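# Held plate ignored by collision checking on a two-arm setup

Tags: planning, attached objects, grippers

I have two small arms on one table, planned as a single group in Nallura. The task is plate and tray handling. Planning is fine while both grippers are empty. Once the left arm has a plate, the planner still treats that arm as if it ended at the fingers, and the right arm gets paths that go straight through the plate.

The plate is added to the world as a cylinder before the pick. After the gripper closes I call attach on the left tool link. The call returns OK. In the viewer the cylinder moves with the gripper, so the transform seems right.
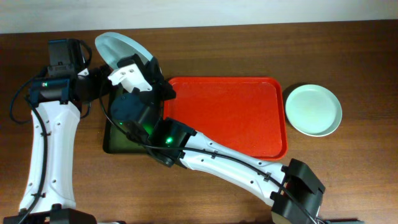
*Left gripper holding the plate nearly on edge, right wrist in close. Poses like this one should be rejected or given more clearance.*

What I have tried:

- Padding on the right arm links raised to 9 mm. No change against the plate.
- Replaced the cylinder with a box. Same result.
- Checked the log. The planner reports 266 collision pairs before attach and 266 after it.

Config fragment:

```yaml
attach:
 object: plate_01
 link: left_tool
 touch_links: [left_fingers, left_wrist]
planner:
 scene_source: snapshot
 group: both_arms
```

Is there a separate step to make an attached object count as part of the arm?

---

## Answer 1 (accepted)

The unchanged pair count is the clue. The viewer reads the live scene. Your planner reads a snapshot, and with `scene_source: snapshot` that is taken once, when the group is created. The attach goes into the live scene and the planner never sees it.

Either switch to the live scene:

```yaml
planner:
 scene_source: live
```

or keep the snapshot and refresh it after every attach and detach:

```python
scene.attach("plate_01", link="left_tool")
planner.refresh_snapshot()
assert planner.has_attached("plate_01")
```

I use the second. Live mode takes a lock on each collision query, and on a two-arm group that made planning slower for us by a factor of 4. Keep the assert, as attach returns OK as soon as the request is queued.

Two further points.

Your cylinder is attached with whatever pose it had in the world at the time of the call. If the plate turns in the fingers while it is being lifted, the model will be wrong by that angle. For a plate held near vertical this matters a good deal more than it does for one held flat. We re-estimate the object pose after the lift and attach again.

Also, `touch_links` should list only what is really in contact. With `left_wrist` in there, plate against wrist is never checked. I would take it out.

---

## Answer 2

Had something similar with Wunderlich, different cause. Our allowed collision matrix had been generated with the objects already in the scene, so they were all marked as "never in contact" and skipped. Worth regenerating it with an empty world. Not sure if Nallura does it the same way.

---

## Answer 3

Just increase the padding to 6 cm and go slower.

> Comment: Padding applies to links the planner knows about. It does not know about the plate, and 6 cm on both arms would leave no valid path to a tray between them.

---

**Update from the asker, January 20, 2025:** It was the snapshot. After the refresh call the pair count goes up and the right arm goes round the plate. I removed `left_wrist` from `touch_links` as well, and one of my saved grasps now fails at the start state, so that one was bad all along. Matrix regenerated too, no difference.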